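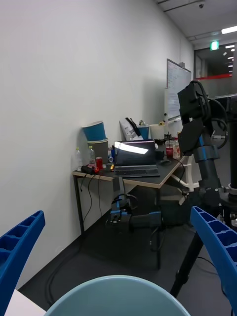

Me responden desde Kavow que el cierre de la pinza al soltar la parada de emergencia no puede venir del firmware, que ellos lo han probado con el mismo controlador y que la pinza se queda quieta hasta que recibe una orden nueva. Piden que mire primero la cola de órdenes de Wukano.

Lista drurkanau-usuarios
17 oct 2021
Enviado por el taller de Quintela

Hola a todos:

Sigo con el hilo de la pinza. Copio debajo el mensaje original para los que no lo recibieron, y después pongo lo que hemos sacado estos días.

> Asunto: la pinza se cierra sola al rearmar
>
> Buenas. Tenemos un fallo que me preocupa por seguridad. Estábamos
> repitiendo la tarea de coger el bol por el borde. En una de las
> repeticiones pulsé la parada de emergencia porque el brazo venía
> desviado. Paró bien. Metí la mano para apartar el bol, solté la seta,
> rearmé desde la consola y los dedos se cerraron de golpe sin que nadie
> mandara nada.
>
> Los dedos son los flexibles, así que se quedó en un pellizco. Con los
> rígidos habría sido otra cosa. El brazo no se movió, solo la pinza.
>
> Versión de Wukano: la de marzo, sin parches. ¿Le ha pasado a alguien?

Lo primero fue intentar reproducirlo. Hicimos 50 paradas con el brazo en la posición de agarre, sin nadie al alcance, y la pinza se cerró al rearmar en 7. En todas ellas la parada había llegado mientras los dedos estaban todavía en movimiento. Si se para con la pinza ya abierta o ya cerrada del todo no pasa nada, y creo que por eso en Kavow no lo ven: por lo que cuentan, su prueba se hace con la pinza en reposo.

Mirando el registro, la secuencia es esta. Wukano manda la orden de cierre y espera la confirmación. Entra la parada, se corta la potencia de los motores, y la confirmación no llega. La orden queda marcada como pendiente. Al rearmar, el proceso de la pinza arranca otra vez, encuentra la orden pendiente y la reenvía. El del brazo sí vacía su cola cuando recibe la señal de parada, el de la pinza no. De modo que Kavow tiene razón en lo del firmware: la pinza recibe una orden y la cumple.

Lo que no entiendo es el tiempo. En los registros la reenvía unas veces en el mismo instante del rearme y otras tarda 3 segundos. Esto último me parece lo peor, porque da tiempo a pensar que todo está quieto y a acercar la mano. Si alguien conoce el código de reconexión le agradecería que mirara si hay alguna espera fija ahí.

De momento trabajamos así:

- Después de una parada no se rearma hasta que no hay nadie al alcance de la pinza. Si hay que recolocar el bol, se hace con la seta pulsada.
- Antes de rearmar se reinicia a mano el proceso de la pinza con la opción de cola vacía.
- Tras el rearme, 12 segundos sin acercarse, mirando los dedos.
- Los dedos rígidos quedan retirados hasta que haya parche.

He probado también a cambiar en la configuración el reenvío automático a "no". Funciona para esto, pero entonces cualquier pérdida de comunicación deja la tarea colgada y hay que lanzarla desde el principio. No lo recomiendo como arreglo definitivo, aunque si alguien tiene gente nueva en el taller yo lo dejaría puesto.

De paso, revisad el estado de los dedos si habéis tenido cierres de este tipo. En los nuestros encontré una celdilla rajada en la cara interior, en un par que ya está cambiado. No puedo asegurar que sea por los cierres en vacío, tenían bastante uso.

Adjunto el registro completo en el repositorio de Drurkanau, carpeta de incidencias. A los de Wukano les he abierto un aviso con el mismo texto y he pedido que lo marquen como fallo de seguridad, que ahora mismo figura como mejora. Si alguien lo reproduce con otra pinza, que lo añada allí con la versión y el momento en que pulsó la parada.

Un saludo,
Taller de Quintela

Recibe este mensaje por estar suscrito al boletín y a la lista drurkanau-usuarios. Para darse de baja o recibir solo el resumen semanal, cambie sus preferencias de suscripción.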